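# Rack arm build: FAQ

Same questions keep landing in the Penora workshop inbox, so answers in one place. Last tidied September. 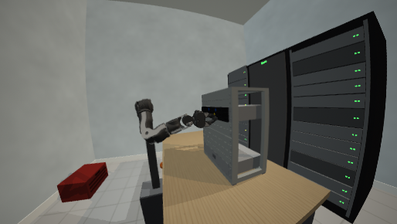
*Simulated view. Fingers at the front of the small rack, by the black panel.*

**What's it for?**
Swapping panels in a small tabletop rack. Nothing bigger yet.

**Is the real one built?**
Half. Post and base done, wrist waiting on parts from Husten. Sim first, then metal.

**Why the tall cabinets in the sim?**
Clutter, mostly. We want to know what the arm might clip when it swings wide. The room model is called Kallik, it's in the shared folder.

**Can I run it at home?**
Yes. Any halfway decent laptop. Close your browser first, seriously.

**How long does a run take?**
58 seconds for one reach, 4 minutes for the full panel swap. Slower if you leave shadows on.

**Does the grip work?**
In sim, mostly. Fingers slip on thin panels if you come in too low. Raise the approach a bit and try agian.

**What's it cost so far?**
£600, not counting the post, which came out of the scrap bin.

**Which controller?**
Paiva board, version 2. Version 1 files wont load, don't bother.

**Can I change the table height?**
Yep, in the room settings. Save a copy first. Please.

**Where do I report a bug?**
Shared folder, bugs sheet. Say which room file and which gripper settings you had loaded.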